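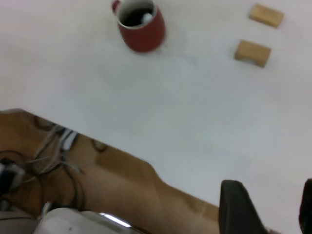 How to read a construction progress report

The Andonport harbor temple trust puts out a report every few months, and each one says the work is on track. Maybe it is. I've learned to go through these things with a pencil before I believe them.

1. Find out what the percentage measures. The last report said the base was 80 percent complete. Complete by volume of stone, by money spent, or by days used up? Those are different numbers, and a contractor gets to pick the nicest one. If the report doesn't say, write and ask.

2. Put the old report next to the new one. In the spring, Flilline, the main contractor, listed 1,674 stone blocks as "required." By July the same figure was listed as "ordered." Neither word means a block has been delivered, let alone set. 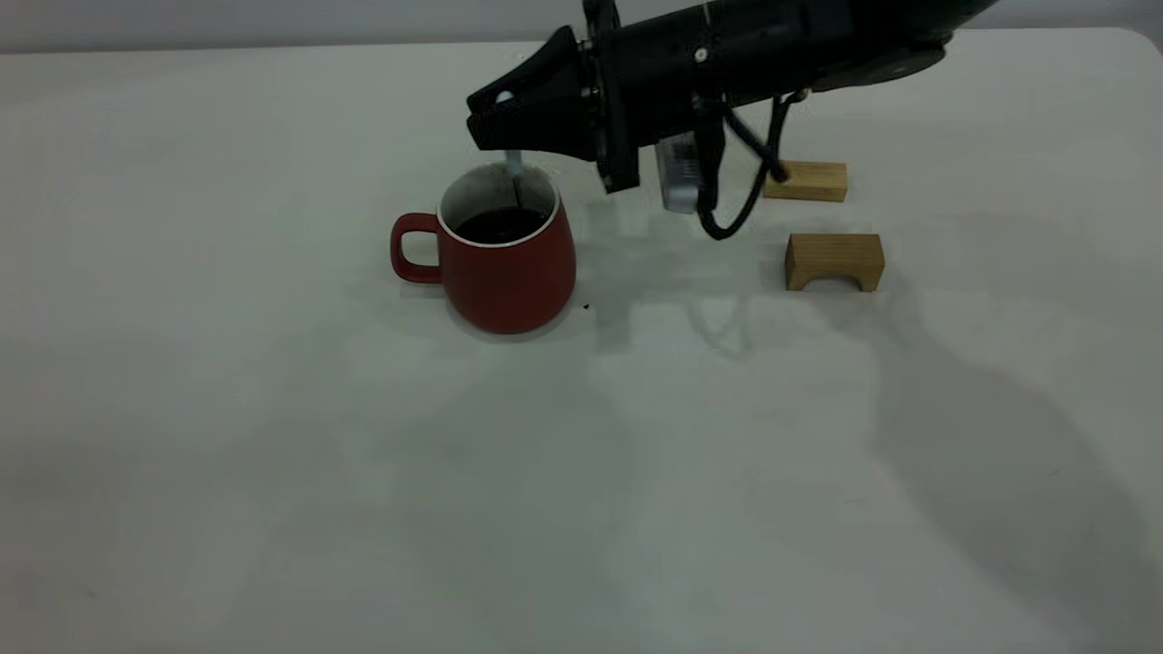 Watch for that kind of slide in the verbs. "Underway" can mean a crew of 89 or a fence with a sign on it.

3. Check who signed off. The Andonport foundation was inspected by Jemgate, and Jemgate was hired by Flilline. That doesn't make the inspection wrong, but I'd want to see the city's own paperwork too. The permit desk on Tolentino Street will let you read the file if you ask before noon.

4. Look for the dates that vanished. Three milestones from the first schedule don't appear in the current one at all. A late milestone usually gets a new date. A missing one gets a phone call from me.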